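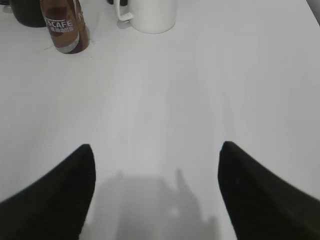 List: drinks-table
Subject: Re: splashing when filling mugs from bottles
From: Réka Barta

Ilona Hajdu wrote:

> We go through too many paper towels at the Clamton office. Bottled
> coffee, poured into mugs, leaves spots on the white tabletop every
> morning. Is this the mug, the bottle, or the way we pour? Also, how
> do you lay out the table so that the bottles at the back can be
> reached?
>
> Ilona

Ilona,

Mostly the way of pouring. A full bottle turned steeply down takes in air through the same neck the coffee leaves by. The flow pulses, and each pulse throws drops off the surface already in the mug. A wide mug helps a little. A lower bottle helps more.
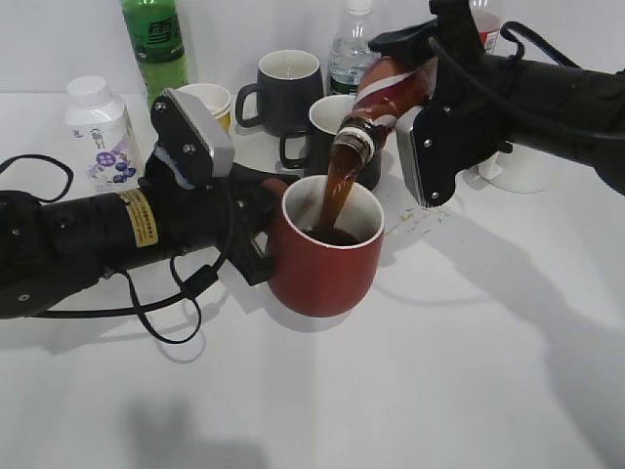 Red mug, bottle tilted steeply down. Note the foam in the mug and the drops on the table to its right.

What we settled on at Viritz:

Start with the neck 2 cm above the rim and tilt until a thin stream runs. Increase the tilt only as the bottle empties. Stop 20 mm below the rim - foam rises after the pour, and people will carry the mug. Wipe the neck before capping, or the cap sticks by the next day.

A full 5 minutes went into testing a funnel. It works, but then there is a funnel to wash.

As for layout, we keep tall bottles against the wall, cups and mugs ahead of them, and the front half of the table clear for pouring. Mug handles should all point the same way. Ours point left, which suits me and annoys Lakatos.

I put the layout on our notes page, copied in below so that you don't need the login.
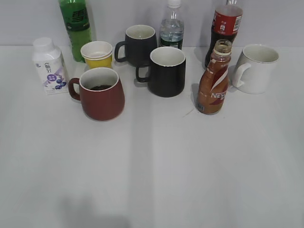 Page last changed: July, 16:20

Tall bottles: back row, by the wall. The green one stays on the left, behind the small white bottle with the blueberry label.

Cups and mugs: paper cup and dark gray mug toward the back. The red mug goes in front of the paper cup.

Front half: nothing stored. Pour there, then return the bottle to its place.

Spills: damp cloth first, dry cloth second. No abrasive pads on the white top.

Still open: whether to put a tray under the pouring spot. Hulotel has one listed, but I have not seen the rim height. If anyone on the list has measured it, please post the figure.

Réka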